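Organización de material de escritorio

La organización de material de escritorio es el conjunto de tareas destinadas a reunir, clasificar y guardar los útiles de papelería de uso común. Se practica en oficinas, centros de enseñanza y viviendas, por lo general sobre una mesa despejada o de superficie clara.

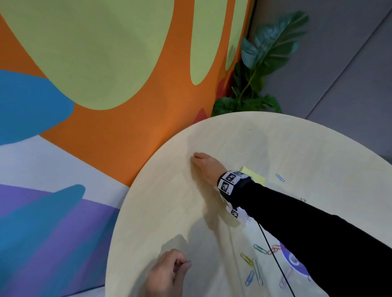
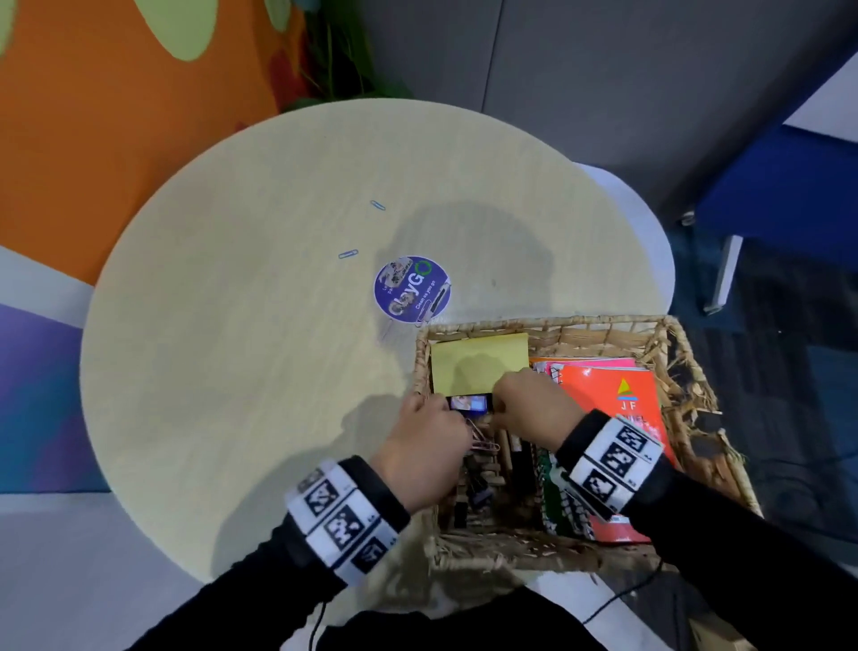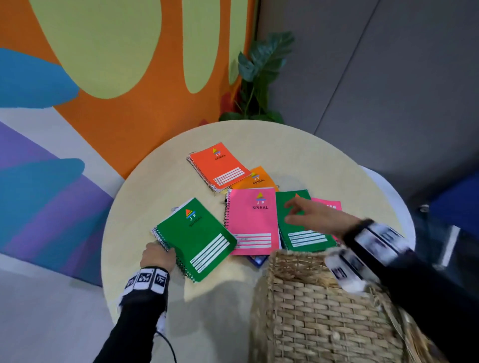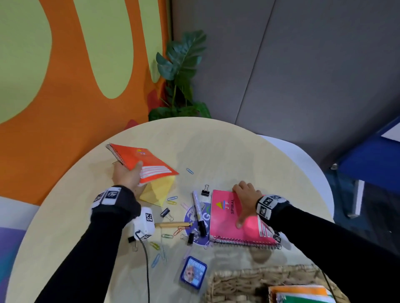
Clips, cuadernos de espiral y otros artículos de papelería sobre una mesa redonda.

Clasificación

Los útiles suelen dividirse por tamaño y función. Los cuadernos de espiral se apilan con las tapas en el mismo sentido. Las piezas menudas -- clips de colores, pinzas sujetapapeles negras -- se separan en grupos, pues tienden a engancharse entre sí. Lápices, bolígrafos y rotuladores se colocan en vertical.

Recipientes

La cesta de mimbre es un recipiente habitual en mesas compartidas. El manual de Grallgate recomienda no superar los 24 cuadernos por cesta y guardar los clips en cajas de 200 unidades. El método Drimeck, más reciente, prescinde de las cajas y reserva 2 compartimentos para las piezas pequeñas. La revisión del contenido se efectúa cada febrero.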